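New house rules for the two-arm tables at Lunbridge

I spent most of last week reading a rulebook, which is not how I planned it, but here we are. The Lunbridge workshop has finally put out its good practice sheet for anyone running two robot arms over one table, and it goes into force on 2021-07-28. It's 6 pages long (the January draft was 52, and yes, I read that one too).

The big change is about sharing space. Until now you could let both arms reach wherever they liked as long as you kept a hand near the stop button. Now each arm gets its own zone, and any spot both of them can reach has to be marked down in your run notes before you power up. Only one arm at a time goes into a shared tray. I like this one a lot! I've heard two wrists knock together and I don't need to hear it again.
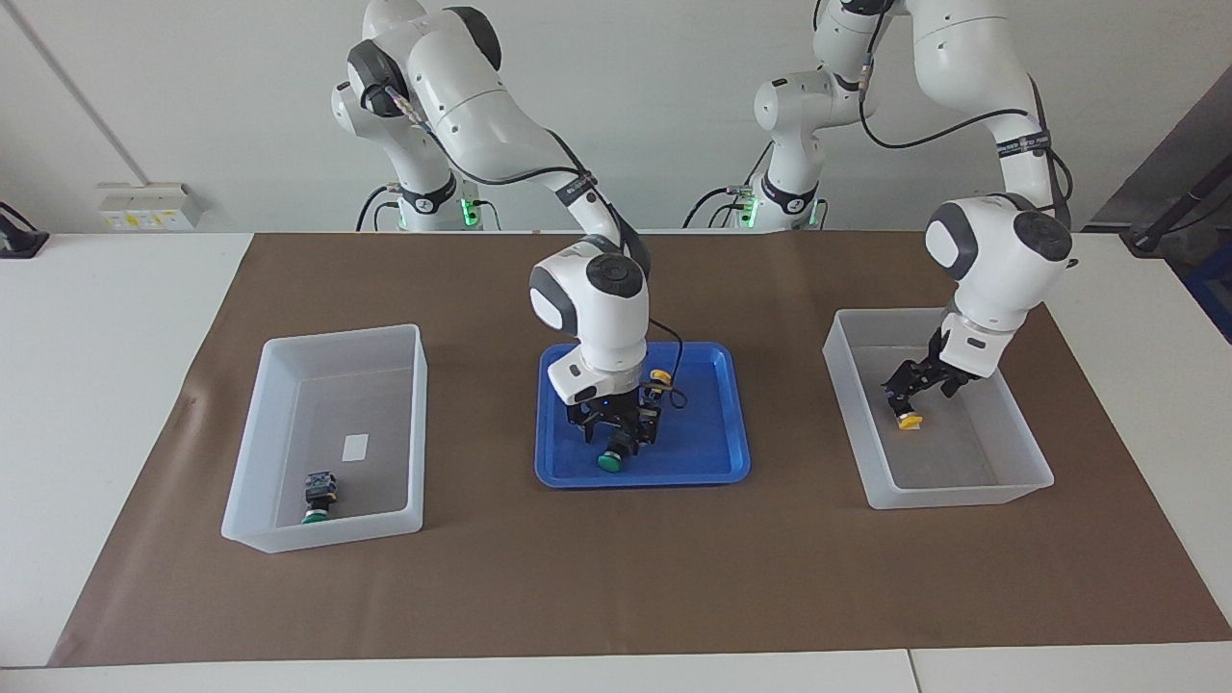
Then there's speed. For the first 10 cycles of any new sorting job you run slow, with a person standing at the table the whole time, and you go back to slow if you move a bin or swap a part. I grumbled about that at first. Tshepo Tshabalala, who wrote most of the sheet, told me the old draft asked for 1000 slow cycles, so I stopped grumbling pretty quickly.

Cables get a whole page to themselves. You check every tie and strap at the start of a shift, then move each arm through its full reach by hand-guiding it and watch for anything that pulls tight. Loose parts go back in a bin before you walk away, even if it's only for coffee (guilty).

The Griseck and Konix benches start first, and the Henare room follows once its new stop buttons are wired in. If you already have a job running you can finish it under the old rules, but you'll need a signed sheet before you start the next one. Paper copies are by the front desk, and Tshepo is taking comments on the zone marking part, so go bug him if your layout doesn't fit the form. Mine didn't, and he fixed it the same afternoon.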